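Notes for the `table-things` folder. I keep these next to the photos so that when I come back in six months I still know what I was thinking. If you cloned this by way of Okemlow, welcome – it's the same folder, just with my rambling left in.

# table-things

A small, homey collection about the stuff that ends up on a dining table and the boxes it goes into afterward. Correction tape, little cartons, a charm pouch, that sort of thing. I started it in February as a plain inventory for myself, then people on the Plesow list asked for the photos too, so now it has a README and I have to behave.

The full set has 2,206 photos in 37 folders. Only 2 of them are shown on this page, both from the same table on the same occasion.

## What's in it

- `photos/` – the pictures, one folder per sitting
- `items.csv` – one row per object, with my own names for things
- `boxes.csv` – containers only (see below, I have opinions)
- `notes.md` – mostly me arguing with myself about what counts as stationery

## The objects

I like the small desk things best. They're so easy to lose under something bigger! The correction tape goes in `items.csv` as `tape_correction`, color `sage`, shape `teardrop`, and I log the clear window as a separate feature so it's possible to search for "can see the reels." The yellow box is `carton_small`. I don't type out its printing, and I'd ask you not to guess at it either.

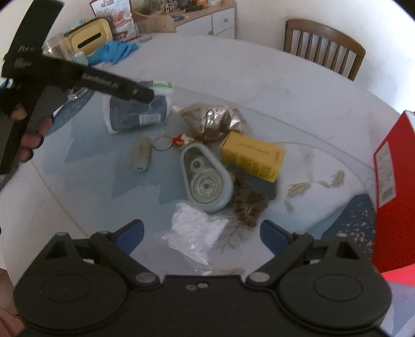
*Sage green correction tape and the yellow cardboard box, middle of the big oval table.*

If something is partly hidden, like the flat dark gray shape under that yellow box, it gets `unknown_flat` and stays that way. I went through a phase of guessing and ended up with 14 "phone cases" I couldn't back up, so no more of that.

## Containers

Boxes get their own file because I care about two things: is it open, and what color is it inside. The red one is `box_rect`, outside `red`, inside `white`, lid state `open`. Clear plastic containers are `tub_clear`, and if I can't tell what they hold I write down the color and move on (beige, for example, is a perfectly good entry).

Fabric things were harder. The white pouch with the red hearts and green cord spent ages in `bags`, then in `ornaments`, and now it lives in `charms` with the tag `cord_green`. I haven't translated the yellow characters on the hearts. There's an empty `text` column waiting if you read Chinese and feel like helping out – please do!

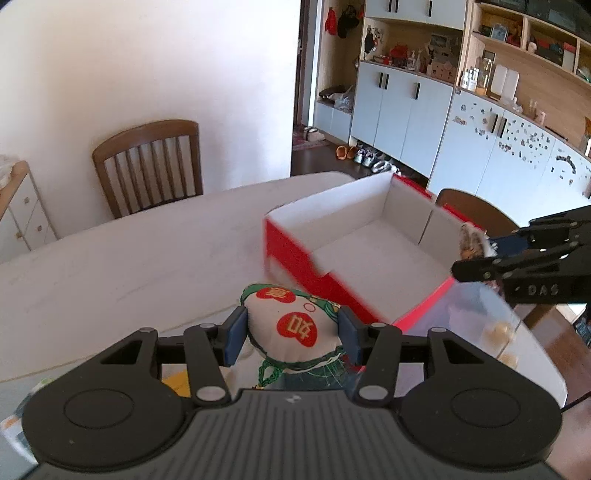
## Known problems

1. Color names are mine. My "sage" may be your "mint."
2. The room around the table isn't labeled. Chairs, shelves, slippers in the hallway, all skipped. The Garrido branch has a half-finished `room.csv` if you want to pick it up.
3. Some rows still use the old Terkholm naming (`TK_box` and friends). Search and replace works fine, I just haven't gotten to it.

## Using it

Take whatever you like and keep this README with it. If you rename an item, add the old name to the `aka` column so my searches don't break.

Last edited August 28, 2022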